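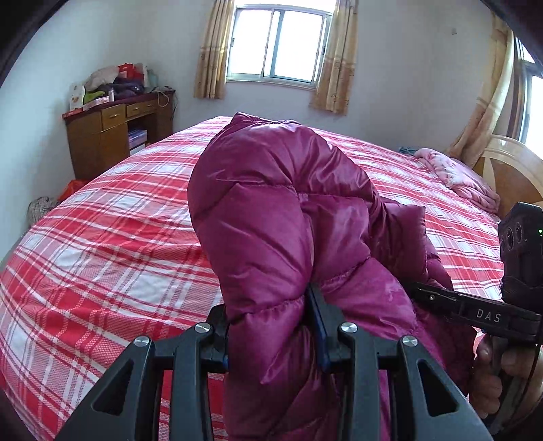

A purple puffer jacket over the bed.

About us | Our story and how we work

Posted by Ruth Rowbotham, 19 Jul 2025

Rullura is a clothing repair and alteration workshop. We mend coats, jackets, trousers, dresses, knitwear and a certain amount of soft luggage. We take work in over the counter and by post, and we teach evening classes in the room upstairs.

The business was started by Ruth Rowbotham and Mostafa Ait Brahim, who had worked at neighbouring benches in the alterations department of a menswear shop. When the shop closed they bought two of its sewing machines and the steam press and rented the ground floor of a former shoe shop. The press is still in use. The machines have been replaced, though one of them is kept for buttonholes, which it does better than anything newer we have tried.

For the first year almost all the work was hems and zips. It still makes up a large part of the week. A trouser hem is a small job but people notice when it is wrong, and we would sooner be known for doing those well than for the occasional wedding dress.

Who works here

Ruth runs the workshop and does most of the tailoring – jackets, coats and linings. Mostafa looks after zips, leather and anything that needs the heavy machine. Latrice Haddad joined us from a theatre wardrobe and handles knitwear, beading and invisible mending. Dexter Lyons is at the counter most mornings, answers the post and keeps the job book. Yolanda Brannigan teaches the classes and works at the bench in the afternoons.

We take on one trainee at a time. Training lasts 16 months and is paid from the first day. The next place opens in February and will be advertised on the noticeboard and in the shop window.

What we repair

Padded jackets and coats: tears, burst seams, broken zips, worn cuffs, pockets that have come away from the lining. We can replace lost filling in a single channel or in a whole panel. If the outer fabric has gone brittle we will tell you at the counter, as stitching will not hold in it for long.

Wool coats: relining, moth holes, new buttons, shortening, taking in at the side seams. A full reline takes longer than people expect, and the price depends on the number of pockets.

Trousers and jeans: hems, waists, zips, crotch and knee repairs. We keep the original hem on jeans if you ask.

Knitwear: holes, pulled threads, elbows and cuffs. We match yarn as closely as we can. With older garments the colour will sometimes be a shade out, and Latrice will show you the yarn before she starts.

We do not repair wetsuits, curtains with electric tracks, shoes or fur. Jasness, on the other side of the market, does shoes and we send people there most weeks.

Prices and waiting times

Prices are on the wall behind the counter. Anything not on the list is quoted when you bring it in and the quote is written on your ticket. If we open a garment up and find the job is bigger than we thought, we stop and ring you.

Small jobs are normally ready in a week. Linings, padded repairs and knitwear take longer, and October and November are our slowest months for turning work round because everybody gets their coats out together. Bringing a winter coat in during the summer will get it back to you sooner.

Please wash or clean items first. We have to turn away anything that is dirty or damp. Check the pockets as well. Dexter keeps a tin of things found in them, mostly keys and bus tickets, and is happy to look through it for you.

Tickets should be kept safe. Finished work is held for 100 days, after which we write to the address on the ticket.

Classes

Yolanda's beginners' course covers threading and using a machine, straight seams, hems, buttons and replacing a zip. Machines are provided. There is a second course in hand mending for people who don't want to use a machine at all – darning, patching and blanket stitch. Both are held in the upstairs room, which is reached by a steep staircase. We hope to move one course each term to the ground floor.

Thread and zips for the classes come from Asodico. Off-cuts come from our own bins and from Meléndez, the upholsterers next door, who leave a sack for us when they clear out.

Where to find us

We are at 43 Tanner's Row, between Meléndez and the dry cleaner. There is no parking outside but you can stop in the loading bay for a few minutes to drop off. The door sticks, so give it a push.

Rullura Repairs, 43 Tanner's Row | Contact the workshop | © Rullura. All rights reserved | Back to top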